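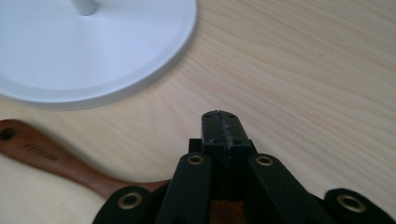 Vokberg Two-Finger Hand Tool and Chore Evaluation Service

By Elisa Fontana, Product Information
Updated December

Search products, parts, manuals Go

The Vokberg hand tool is a two-finger gripper that a person holds and operates while doing ordinary work. Its black fingers are driven by a linkage with brass-colored eyelets at the pivots, and they close flat against each other along a straight seam. The same finger geometry is fitted to the Vokberg bench arm, so that a task carried out by hand can later be attempted by the machine with the same reach and grip.

The tool is supplied to purchasers who wish to know whether a given chore is ready to be automated. It is sold together with an evaluation service, described in the second half of this page.

Intended use

The tool is suited to light work at a table or bench. Typical tasks include picking up a wooden-handled hand tool that is lying flat, setting it down in a marked place, moving small containers, wiping a surface, and clearing objects from the area near a lamp or stand without disturbing it. It is not intended for hot cookware, running machinery, or loads carried above shoulder height.

Purchasers should note that a smooth, varnished handle on a bare tabletop is among the harder objects in the standard task list. The fingers must come down low enough to take the handle from both sides, and a rounded handle may turn as they close. A person corrects for this without thinking. The bench arm corrects for it in some cases only, and the results below should be read with that in mind.

Present state of household and shop-floor chores

Vokberg is frequently asked whether the bench arm can take over routine tidying. The company's position is that it can take over parts of it, under supervision, in a workspace that does not change much from one day to the next.

During the most recent evaluation at the Whitfield workshop, the bench arm was given 196 chores drawn from household and light shop work. Each was first performed by a person using the hand tool and then attempted by the arm. Chores were sorted into 3 grades:

Grade A. The arm completes the chore unattended. Moving a rigid, upright object to a fixed place generally falls here.

Grade B. The arm completes the chore, but a person must be present to reposition an object or restart the attempt. Most work with flat-lying hand tools is in this grade.

Grade C. The arm does not complete the chore reliably. Cloth, cords, sticky residue, and anything requiring steady pressure against a surface remain in Grade C. Scraping and brushing are included, even where the arm is able to pick up the implement.

Picking up a tool and using it are graded separately. Earlier editions of the task list combined them, and purchasers found the combined grade difficult to apply.

The Clevine task list, which Vokberg adopted for this evaluation, also asks that each chore be repeated with the objects turned to a different angle. Several chores moved from Grade A to Grade B on this account.

Evaluation service

Purchasers may submit their own chores for grading. The service covers up to 2000 recorded attempts per order. A written report is issued for each chore, stating the grade, the most common cause of failure, and any change to the work area that would be likely to improve the result. Vokberg does not grade chores involving people, animals, or prepared food.

Flalora, which distributes the tool to schools and small workshops, accepts submissions on behalf of its customers and follows the same procedure.

Care and inspection

Light scratching of the finger surfaces is expected in normal service and does not affect grip. Dust should be removed with a dry cloth. The fingers should be checked for even closing before each session, and the tool should be withdrawn from use if the seam between them is no longer straight or if any pivot moves sideways. Solvents must not be used on the linkage.

Replacement fingers are sold in pairs. A worn finger should not be matched with a new one.

Ordering

The hand tool may be ordered without the evaluation service. The service may not be ordered without at least one hand tool, unless the purchaser already holds one. Orders for the bench arm are handled separately and require a description of the intended work area.

Shares 14 Comments 2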